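Deltine Replacement Grip Pads, Ribbed, Blue (pack of 2)

Status: in stock, revised part

Fits Deltine hand-held grippers and the Nisix parallel jaw. Does not fit the Pearce wide jaw.

Notice on earlier pads

Pads sold before March can come loose from the jaw. The adhesive softens with repeated squeezing, and the pad creeps toward the tip until it peels off. On light items such as paper cups, the first sign is a cup that twists or drops as the jaws close. On ceramic the risk is higher — a mug can slip with no warning. Stop using a pad if you can slide it with your thumb. 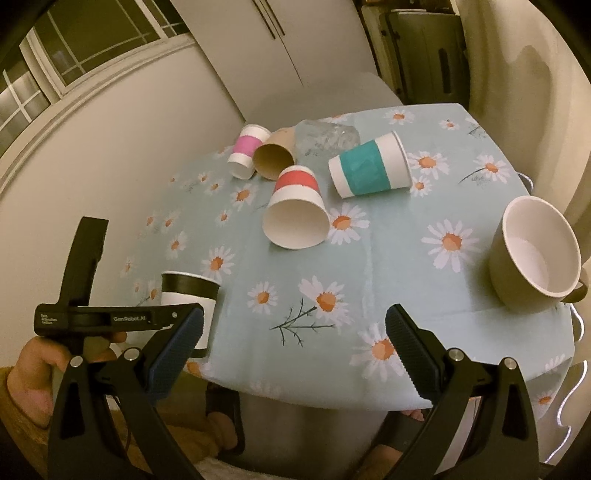 The revised pad has a molded lip and is held by a screw as well as adhesive. Allow 15 minutes for a change and 36 hours for the adhesive to set before lifting anything breakable. Replace both pads together. A new pad facing a worn one will pull to one side.

Check the pads after every 10 hours of use. Wipe with a damp cloth only — alcohol cleaners attack the adhesive.

Owners of the earlier pads can get a free set through Dekinden, our parts distributor. Have your order number ready. There is no need to return the old pads.

Screws included. Driver sold separately.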